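Slotted aluminum as a bench top: a case for leaving it bare

Most advice on workbenches treats the top as a sacrificial surface. You buy a frame, lay a sheet of something flat on it, and replace the sheet when it is scarred. I have used benches like that for most of my working life and I now think the sheet is a mistake for small assembly work. A top made of T-slot extrusion, left uncovered, does the job better.

The usual objection is that the slots eat parts. They do. An M3 nut will drop into an open groove and travel. Rajeshwari Nambiar, who shared a bench with me at Trisutby, kept a bent wire for getting them out and used it daily. My answer is that small hardware belongs in a tray on any bench. On a smooth top the same nut rolls to the floor, where the search takes longer.

The second objection is flatness. Extruded profile is straight along its length and less reliable across a joint. We checked ours with a straightedge in August, over a span of 686 mm, and shimmed two of the crossmembers. It has stayed put. Anyone who needs a true reference plane should own a surface plate and stop asking a bench to be one.

What the slots give in return is fixturing. Any point along a groove can take a T-nut, so a stop or a toggle clamp goes where the part wants it. With a sheet top you drill, and after a year the sheet is mostly holes in the wrong places. The Gelix plates we used for insertion work had two clamps each, and changing from one plate to another took 40 seconds. The earlier drilled top needed over 240 for the same change.
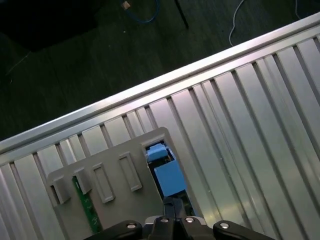
Fixture plates themselves deserve the same reasoning. A plate should locate the part by its edges and leave everything else open. Zdzisław Kołodziej argued for deep pockets all round, on the grounds that a shallow one lets the part lift. I found that deep pockets trap fingers and hide a board that is seated crooked. A raised rim a few millimeters high is enough if the part is clamped.

Glare is the one complaint I accept without reservation. Bare aluminum under a single overhead lamp throws bright lines along every ridge, and a small dark component next to one of those lines is hard to see. Two diffuse lamps, set low and on opposite sides, reduce it. Matte gray plates also help. Black anodized profile would help more, at a price I have never been able to justify.

Cables should go down through the gap behind the back rail and be tied to the frame. Ours mostly are not.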